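Checking Engine Oil Before a Roadside Service Visit

Customers of Hirik Mobile Repair are asked to check the oil level before the technician arrives.

Park on level ground, switch off the engine and wait 20 minutes. Pull the dipstick, wipe it, reinsert it fully and read the level.
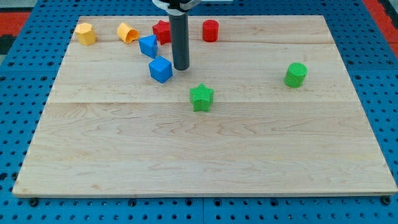
Small parts such as the filler cap should be kept together while the hood is open. Set them on a flat surface, spaced apart like the colored blocks on the wooden board, and return each one before closing the hood. Record the reading on Form 301.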